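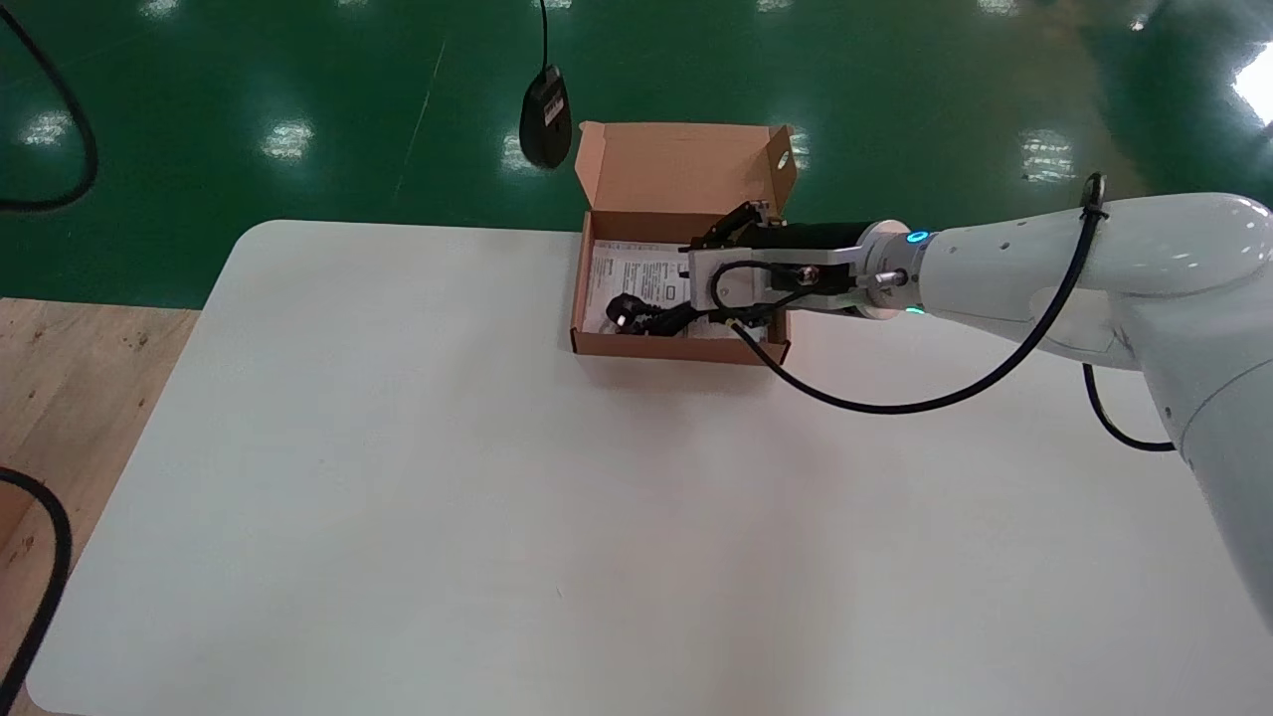 How often do you need to look at the cable on a gripper? At the start of every shift, and again after anyone has changed the arm's path.

I look after the packing cell at Sosside, a two-arm job we call Lowther. Most of the work is dull. I wipe the fingers, go round the screws with a hand driver, and check that nothing has crept along the arm since the day before. The cable clip is the part I trust least. If it slides, the slack ends up somewhere else – usually at the wrist, where the connector is.

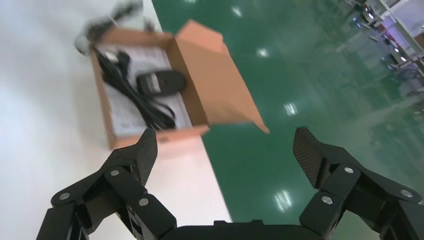
Gripper open over the box, adapter and cable on top of the leaflet.

Fingertip pads get cleaned every 500 cycles. The old sheet from Prelitz said 761, an odd number that I never found a reason for, so I dropped it when I rewrote the page in May.
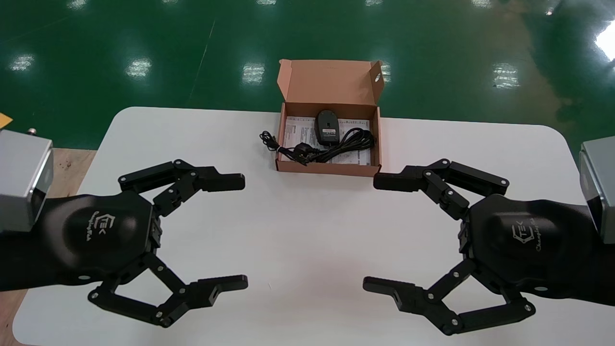 Finger alignment takes me nearly 28 minutes for the pair. I park both grippers over bare table and look at them from straight in front, then from each side. With the two facing each other and a clear gap between the fingertips, a bent link shows up quickly when you compare left with right. I also keep a box with a cable in it nearby, lid up, so I can run a slow reach afterward and watch the fingers go in past the walls.
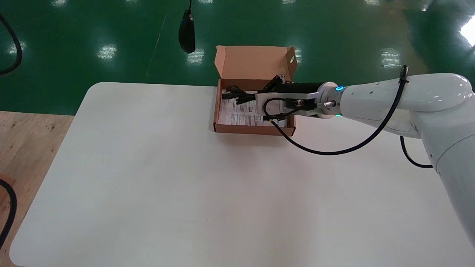 Reaching into the box, with the cable hanging in a long loop over the table.

Next job is the clip. Corier sells one with a rubber liner and I've ordered 2. I'll fit the first on the forearm, mark its position with paint pen and see if it has moved by the end of the month.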